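Jukell (film)

Jukell is a documentary film directed by Thandeka Adams and produced by Lidero. It follows a small cooperative that runs a hydroelectric station on the Jukell, a river above the town of Elmont. The running time is 27 minutes in the television version; a longer cut was shown at festivals.

Production

Filming took place over 20 days in April, during the spring high water. Adams worked with a crew of 6. Camera work was by Joaquim Carrilho, and the sound was recorded on site by Albertina Pinheiro. The turbine hall was too loud for interviews, so most of them were held in the gatehouse.

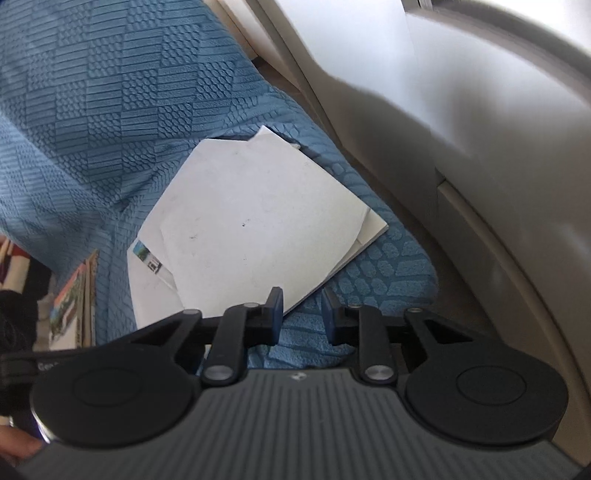
Content

The film opens with the repair of the intake screen and then turns to the sale of power to nearby farms. The station supplies roughly 1,000 households. Engineer Ingegerd Løken explains how the flow is divided between the turbine and the fish ladder — a point of dispute with anglers downstream. The second half covers the renewal of the water license.

Release

The television version was first broadcast on 2023-01-15. A study guide for schools, written by Lourenço Magalhães, was issued with the disc edition. The longer cut has no narration and has not been released on disc.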